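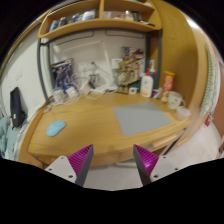 [skadari-users] Re: Pinned buffers and slow first iteration on multi-GPU nodes

From: Siiri Adomaitis
To: skadari-users
Date: August 29, 2018

Sorcha Munro wrote:

> Hi all,
>
> I'm moving our stencil code from one GPU to 4 GPUs on a single node
> and the timings don't make sense to me. With one device the solver
> does 500 iterations in a steady time per step. With four, the first
> iteration takes longer than the next 19 put together, and after that
> the halo exchange still eats most of what I hoped to gain.
>
> I allocate the halo buffers as pinned memory inside the step routine
> and free them at the end of it. Each device gets its own stream. I
> tried turning on peer access but I'm not sure it took effect, as
> nothing changed in the timings.
>
> Is this a known problem with the Plornis backend, or am I doing
> something wrong? I can post the profile if it helps.
>
> Sorcha

Hi Sorcha,

There are two separate things going on, so I'll take them one at a time.

First, the slow first iteration. Part of that is context creation. The runtime sets up a context on each device the first time you touch it, and if you go through the devices in a loop on one host thread, you pay for them one after another. You can't avoid it, but you can move it out of the timed region. Call skd_device_init for every device at startup, before you read the input, and start your timer after that. If the first step is still slow after the change, look at kernel loading next. The Plornis backend loads modules on first use by default. Set the preload option in the config file and it will load everything at init.

Second, the allocation. Allocating pinned memory is expensive. The system has to lock the pages and map them for the device, and freeing the buffer can make the host wait for the device to go idle. When you do both inside the step routine, you get that wait on every step, on every device, and your streams end up running in order no matter how you set them up. Allocate the halo buffers once, keep them for the whole run, and free them at the end. If the halo size changes during the run, allocate for the largest size and use part of it.

About peer access: it is set per direction. Turning it on from device 0 to device 1 does not turn it on from 1 to 0. The call also returns an error code if the pair isn't supported, and in the sample code we ship that code is thrown away, so it's easy to miss. Please check it for each pair. On many boards only the devices under the same PCIe switch can talk directly, and copies between the others are staged through host memory. That still works, it's just slower. If your node has 2 switches, try to number the subdomains so that the largest halos are exchanged inside a pair.

For the overlap itself, one stream per device isn't enough. Work in a single stream runs in the order you issue it, so the copy waits for the whole interior update. Use two streams per device:

1. Launch the boundary kernel in the halo stream.
2. Launch the interior kernel in the compute stream.
3. Issue the peer copies in the halo stream, behind the boundary kernel.
4. Record an event in each halo stream after the copies. Make both streams on the neighbor device wait on that event before the next step.

Give the halo stream the higher priority. Otherwise the interior kernel can fill the device and the boundary kernel sits behind it, and then you are back where you started. Also check that nothing goes to the default stream. We had a stray memset in Cabrera that did, and it took me most of July to find.

If you use double buffering for the field, swap the pointers on the host after issuing step 4. You don't need a device sync there. The only full sync in our solver is the one before writing output.

Please do post the profile, both the single GPU one and the one with four. Trim it to a few steps from the middle of the run so it fits under the list's attachment limit. I'd also like to see the topology matrix for the node and the version string that Skadari prints at startup. There was a bug in the Elico branch where the event wait was dropped if both streams had the same priority. It's fixed in master but I don't think the fix was ever backported.

Siiri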